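Section 5 – Toilet refill and shutoff, Crabtree guest units

Applies to all Crabtree units with the Clinau fill valve. Older Nondcombe units have a different valve, see the other binder.

Before you start

Need: bucket, sponge, flat screwdriver, old towel. Gloves if you want them. Read all the way to step 9 first, the order matters.

CAUTION: Do not use the big wrench on the plastic nut under the tank. Hand tight plus a quarter turn. Cracked nut = new valve.

Shutting off and draining

1. Find the stop valve on the wall, left side, low down. Turn clockwise till it stops. Dont force it.

2. Flush once. Hold the handle down till the water quits running out.

3. Lift the lid straight up with both hands. Set it flat on the towel, never leaning on the tub.

4. Sponge out whats left in the tank. Into the bucket, not the floor drain.

Note: if water keeps coming in after step 1 the stop valve is worn. Use the main shutoff in the hall closet and leave a tag on the door. Finish the rest another day.

The tank is the white part that holds the flush water. Everything from here to step 9 happens inside it – the bowl can be left alone.

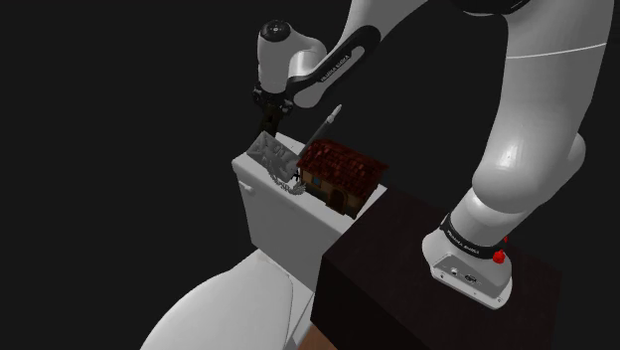

Setting the water level

5. Open the stop valve half way. Let the tank fill. Should take under 3 minutes.

6. Check the level against the line molded inside the back wall. No line? Go by the overflow tube, water should sit an inch below the top of it.

7. Too high, turn the float screw counterclockwise. Too low, clockwise. Half turns only. Flush and refill between each one, otherwise you're chasing it.

8. Listen. Hissing after the fill ends means grit in the valve cap. Shut off, twist cap, rinse, put back.

9. Open the stop valve fully, then back it off a hair. Lid on.

CAUTION: No bleach tablets in the tank. They eat the flapper and the Clinau seal.

Leak check

10. Few drops of food coloring in the tank. Wait 19 minutes, no flushing. Color in the bowl = bad flapper. Order part 463 from Cindudau, black one.

11. Run a dry paper towel around the supply nut and both tank bolts. Any damp spot, snug it by hand and check agian after the next flush.

12. Write unit number and result on the door sheet. Flappers get replaced every December regardless.

Rev. 05/07/2022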